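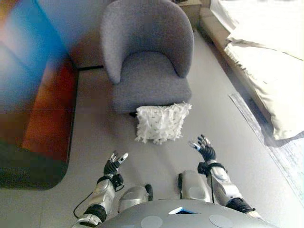

The Trouble With the Ten-Year Sofa

By Rodrigo Barrios

The salesman at the Palacios showroom in Gedton wanted me to sit down before we talked about anything else. They always do. A person who is sitting has stopped walking toward the door. I sat, and he told me the sofa under me would last ten years, easy, and that the fabric was rated for heavy use.

I asked who had rated it. He said the manufacturer. I asked how many people had owned this model for ten years. He checked his tablet for a while and told me it had come out in March.

I have been shopping for living room furniture, on and off, since my old couch gave up its left side, and I have come away with the feeling that most of what we are told about quality in this business is weather talk. It fills the time until somebody gets out a credit card. I wanted to know what a buyer can find out before paying, and how much has to be taken on faith.

Start with the rub test. If you have looked at upholstery fabric at all, you have met the number on the back of the sample card. A machine drags a piece of cloth or wire back and forth over the fabric until it shows wear, and the count goes on the label. A bigger number is supposed to mean a tougher chair. Sales staff love it, as it sounds like science and can be compared from across a room.

The test does measure something. It measures rubbing, on a flat piece of new cloth. Your couch at home gets sunlight, sweat, dog claws, spilled coffee and a teenager who sits on the arm. The fabric may do fine while the seams let go. I have yet to see a label that tells you about the seams.

Saturnino Cantero has run an upholstery shop in Tomovcombe for 17 years, and he has opinions on this. When I called him he was taking apart a love seat that had been sold as heirloom quality. The cover was in great shape. Under it, the foam had crumbled on one side and a corner joint was held with staples.

"People bring me a chair and say, can you change the fabric," he told me. "I say the fabric is the only part that's still good."

Cantero has an interest here, of course. He makes his living fixing furniture, and a man who fixes furniture is going to tell you that the new stuff is junk. I put this to him and he didn't argue. He also said he turns away plenty of old pieces, including some that owners swear are solid because they came from a grandmother. Old furniture could be badly made too. We just don't see most of the bad ones anymore, because they went to the dump decades ago. I wish more people who write about the lost craft of the past would think about that for a minute.

Then there is the warranty. Pludberg, whose showroom is across the road from Palacios, offers a lifetime warranty on its frames. It is printed on a hanging tag in large type. I asked for the full text and was given a folded sheet, which I read in the parking lot.

Lifetime means the lifetime of the model line, so the promise ends when the company stops selling the thing. Foam is covered for 3 years, and normal softening is left out. The company decides what is normal. Fabric is covered for one year, unless you have used a cleaner that isn't on the approved list, and the list wasn't on the sheet. Delivery of the repaired piece is paid by the owner, both ways.

None of that is hidden, exactly. It is all there in print. But I stood in that store for most of an hour and heard the word "lifetime" from two different people, and neither one brought up the model line.

What about price? Surely the expensive couch is the better couch. Sometimes, yes. Going from the very bottom of the market to the middle usually buys a better frame, and you can feel it if you lift one front corner and see how soon the other foot follows. Past the middle I'm less sure. One sofa I tried had a sticker of $2000 more than its neighbor on the floor. The frames were described in the same words. The salesman, when pressed, said the difference was "the design story."

Maybe you want to pay for a design story. Plenty of people do, and a chair that you enjoy looking at is worth something. I would only ask that it be called that on the ticket and not "investment piece." A sofa is not an investment. Try selling one. I listed mine online with a fair description of the left side, and the best offer I got was from a man who wanted me to deliver it.

I did ask Cantero what he looks at when he shops. His answer took roughly 20 seconds. He turns the piece over if the store lets him, or gets down on the floor with a flashlight if it won't. He pushes on the arms from the side. He unzips a seat cushion and looks at what's in it. Zippers that are sewn shut make him nervous. He pays no attention to the tags at all.

So I went back to Gedton on 4/7/21 and tried it. I got down on the showroom carpet with the light on my phone. A young woman with a name badge asked if I had lost something. I told her I was looking at the joints, and she said that was fine and that she had never looked herself. She crouched down next to me and we both looked.

There was a dust cover stapled over the whole underside. I couldn't see a thing. She offered to email the factory and ask what was under it, and I gave her my address. I'm still waiting to hear, and still sitting on the right side of the old one.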